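Session 3: Going back to work after a big change of direction

Welcome back! Last time we talked about why people leave one calling for another, and the stories you brought in were wonderful, so please keep them coming. Tonight is the practical half: how to tell your own story in a way that makes sense to a stranger.

## Start with the turn

Most of us begin at birth and plod forwards. By the time we reach the interesting bit, the listener has drifted off. Try starting at the moment you first thought "maybe I could do something else" and work outwards from there. It might be tiny – a leaflet on a bus, a chat in a hospital corridor, a bad Monday in January.

*Exercise A.* Write down your turn in 100 words. No job titles allowed! (They're a great hiding place.)

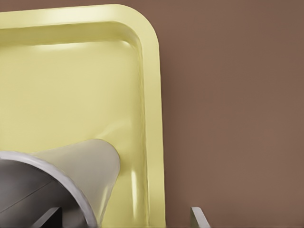
Swap with your neighbour and underline the sentence that makes you want to ask a question. It's very often the one the writer nearly crossed out.

## What carries over

People moving out of ministry, nursing, the forces or full-time caring tend to say they are "starting from nothing". I love this part of the course, as the lists that come back are always so long. Someone who has run the Sunday lunch at Ditby chapel has planned menus, calmed tempers, kept a budget and spoken in public, probably before two o'clock.

*Exercise B.* Two columns: "what I did" and "what it took". Fill in the second column with verbs.
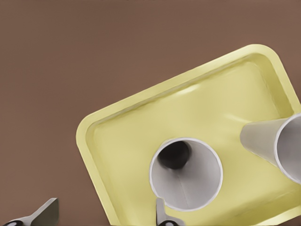
Keep the verbs plain. "Listened", "fixed", "wrote" and "drove" are all lovely words, and they sound like you. "Facilitated" could be anyone.

## The long version and the short one

You need both. The long one is for you, and can run to 3000 words if you're enjoying yourself. The short one is for the person next to you at the Tosdale open evening, who has a drink in one hand and wants to get to the food.

A useful order for the short version:

- the turn
- one thing you brought with you
- what you're doing now, or would like to be

Say it out loud at home, to the dog if need be. Written sentences go stiff when spoken and you'll hear at once which ones need loosening.

## For next week

Finish Exercise B and read the handout on informal interviews, up to the section on follow-up letters. Bring your short version on a card. We're in room 239 again, same time.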